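Flullgate Bench Sim Pack
Scene files and gripper settings for the home arm builder

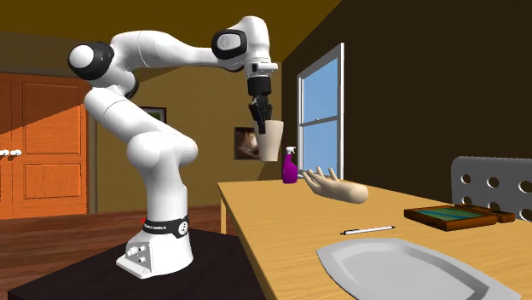 Flullgate started in Senan Corrigan's garage in July, after his second real gripper met his second real vice. The pack lets you wreck things on screen first, at a considerable saving in fingers.

You get a room, a table, an arm on a pedestal and enough household clutter to make a grasp planner sulk. The paper cup is the one to start with. Squeeze settings are saved per object, so what you learn on the cup won't be inflicted on the spray bottle. The pen is harder than it looks. The serving tray is for people who think they've finished.

What's in the download
Room and table scene, with movable objects
Two-finger gripper model, force limit adjustable from 2 to 70 newtons
Bindex joint logger, plain text output
Fergal Breathnach's notes on wrist angles, unedited, including the grumbling

What isn't
A real arm, a bench to bolt it to, or a colour scheme anyone will defend. You can repaint the walls in the Daly settings file.

Runs on an ordinary desktop. Fergal's old laptop manages it too, with the fan going like a leaf blower.

Price: $39, one licence per household or shared workshop
Updates: free until we get bored
Also by us: Gotham cable tidy kit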